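Ticket 500: divider seam in sorting bin
Opened by Inès Aubert, May 7, 2022

Small bits kept catching along the seam at the foot of the divider. I've put a clamp on each side of the metal bin and it feels so much steadier, brilliant!

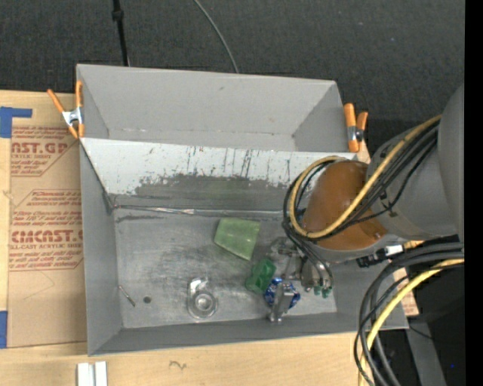
Next I'd love to try fresh tape on the seam, and maybe a lick of white paint where the finish has flaked off. Have we got any left?

Reply, Ivar Wallin: Yes, loads! Top shelf, by the Wetent box. Give it 45 minutes between coats.

Status: open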